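Looking after the hands on a two-arm house robot

Zoneck Workshop Tips, Fri 3 May
By Grigore Costache

Most of the trouble I see with a humanoid that handles laundry and light housework starts at the hands. The arms will go a long time with little attention. The fingers pick up lint, lose grip and start dropping things, and people blame the software. Try these steps first.
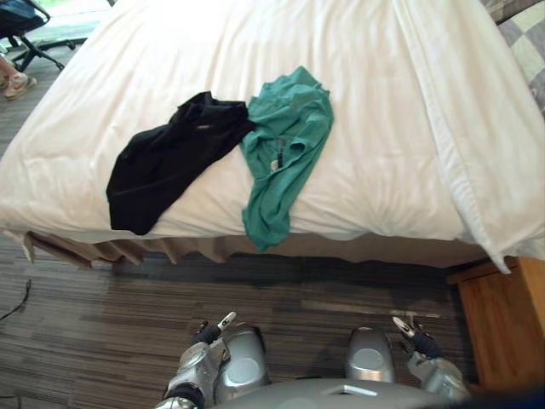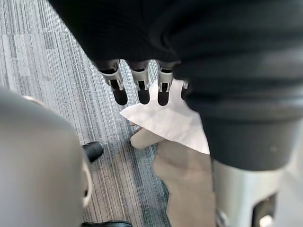 Set aside 29 minutes for a full hand service, once a week if the robot works every day. Bring the robot to its rest pose, press the stop and wait for the joints to go slack before you put your own fingers near it. Start with the knuckles. Metal housings with small recesses and slots, like the silver ones over the tissue, hold more fluff than you would think, and the hinge pins are where it packs in. Use a dry, soft brush and work from the knuckle out toward the tip. Don't use compressed air. It pushes the lint further in -- I have had to open a finger twice on account of that.

Wipe the fingertip pads with a cloth barely damp with water. No alcohol on rubber pads, and no silicone spray anywhere near them. Let them dry for 5 minutes. If a pad has gone shiny or has a nick in it, change it, and change the one beside it too so the two wear together.

Fabric sleeves on the forearm should be checked for folds that ride down over the fingers. Pull the sleeve back up, close the hand by jogging it slowly, and watch whether the cloth gets drawn in. At Atondale we lost a good sleeve that way last July. Oluwatosin Adeyemi now puts a single stitch in the cuff of every new one.

For a grip test, use a paper tissue first and a T-shirt second. The tissue should come out of your hand without tearing. The T-shirt should stay put through some 55 seconds of hold with the arm raised. If it creeps, clean the pads again before you touch the force setting, and then go up by 2 percent at a time.

Before you restart, look over the floor where the robot will be working. Move cables to the wall and tape them down. Write the date and the pad numbers in the log, and keep the old pads in a bag until the next service.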